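Accueil | Carnet | Fonds | Contact

Carnet d'atelier - abdication et presse locale
2021-09-30

Reprise du dépouillement sur décembre 1936, et quelle matinée ! Le fonds Werkanthorpe est bien plus riche que ce que laissait croire l'inventaire de mai. Je pensais trouver des coupures sur l'abdication d'Édouard VIII, toutes recopiées les unes sur les autres, et je tombe sur un vrai journal de rédaction, avec les heures d'arrivée des dépêches et les titres essayés puis rayés. Le 10 décembre (signature de l'acte à Fort Belvedere), trois titres différents en une seule après-midi. Le 11, plus rien jusqu'au soir, puis une page entière sur l'allocution à la radio.

Tarun Bansal a fini le tableau des lettres de lecteurs : 400 transcrites, dont 24 seulement parlent du couronnement prévu le 12 mai 1937. La date n'a pas bougé, on a juste changé de roi, et j'adore voir les commerçants s'inquiéter de leur stock de tasses à l'effigie du mauvais frère.

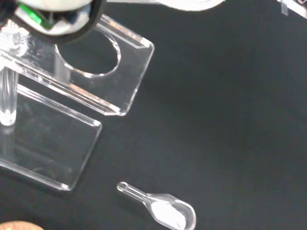 À vérifier : la lettre signée « Jullell, mercier ». Il demande s'il peut encore vendre 100 mouchoirs brodés au chiffre E.R. Eirlys Bellis pense à une plaisanterie, moi non - le ton est trop fâché. Et puis il réécrit en janvier ! Même encre, même écriture penchée, et cette fois il veut savoir comment le duc d'York doit être appelé sur une étiquette, alors que George VI règne depuis un mois.

Côté base de données, on en est à 3,151 fiches (format anglais gardé exprès, l'export plante avec l'espace). Les doublons Nishad / Ponum sont réglés : deux correspondants distincts, l'un à Londres, l'autre qui suivait le duc de Windsor en Autriche. Je les avais fusionnés au printemps, mea culpa. Les fiches corrigées portent la mention « rev » en fin de cote.

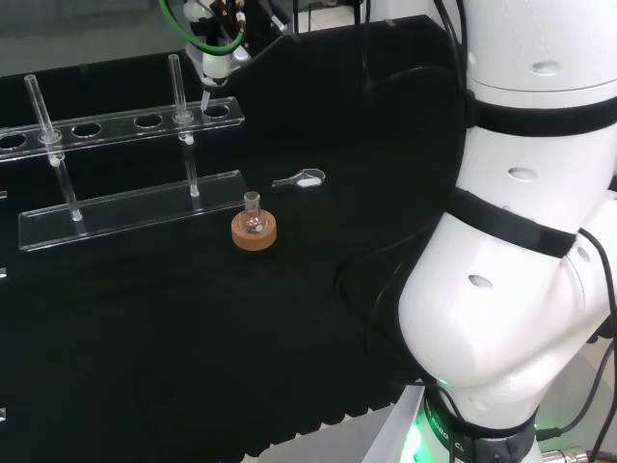 Question qui me trotte dans la tête : à quel moment le journal se met-il à nommer Mme Simpson ? Rien avant le 3 décembre, comme dans le reste de la presse britannique, mais le brouillon du 2 laisse un blanc de la longueur exacte de son nom. Superbe. À mettre en regard du discours de l'évêque de Bradford, prononcé la veille.

Pour la suite :
- relire les épreuves du 3 au 5 décembre avec Eirlys
- retrouver la seconde page du mercier
- demander à Tarun la liste des lettres non datées
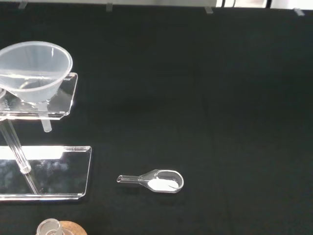 Support en acrylique transparent sur tissu noir.

La boîte suivante commence au mariage de Candé, en juin 1937. J'ai soulevé le couvercle, juste pour voir : il y a un menu plié en quatre dans la première chemise. Je l'ouvre avec Eirlys.

2 commentaires | 7 partages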